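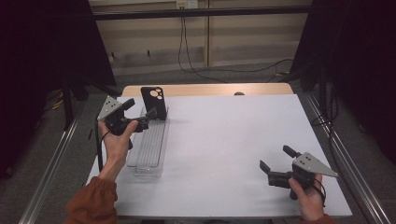 Phone case and clear tray, with both hand-held grippers on the job.

Tooling corner: the replay viewer finally scrubs backward

Hi again! If you've opened the replay viewer since the April update you've probably noticed the slider feels different, and I've been itching to tell you why. Until now, dragging it back meant the viewer reloaded the whole episode from the top, so checking one bad grasp was a coffee break. Hạnh La rewrote the loader so it keeps a small index of every stream, and now you just drag. Back, forward, back again. I spent a silly amount of time on the phone case and tray episodes doing nothing but that.

While she was in there she found the thing that's been bugging me since winter. The left and right gripper poses were being stamped when they got written to disk, and the right one was always written second. So in our Fumura set the right hand lagged a bit, and the policy learned the lag too (of course it did). We now stamp on arrival and line everything up to the head camera afterward. Of the 1,175 episodes in the set, 1,106 lined up cleanly on the first pass. The rest are missing chunks of one pose stream and I've moved them to a folder called "later," which you're welcome to raid.

Retraining is running on Mesetden as I type. I don't have numbers I trust yet, so please don't ask me at lunch. What I do have is a plot where the two jaw-opening curves finally agree with what I see in the video, and I've made it my desktop background.

Two small things if you're pulling the new version. Old bookmarks won't load until you run the convert script, and it wants 12 GB of free space while it works. Also, the Amaral planner still reads the old time field, so stay on the previous branch if you're using it for collision checks. I'm hoping to fix that next.

Oh, and the default export is 60 frames a second now. Shout if that breaks something of yours!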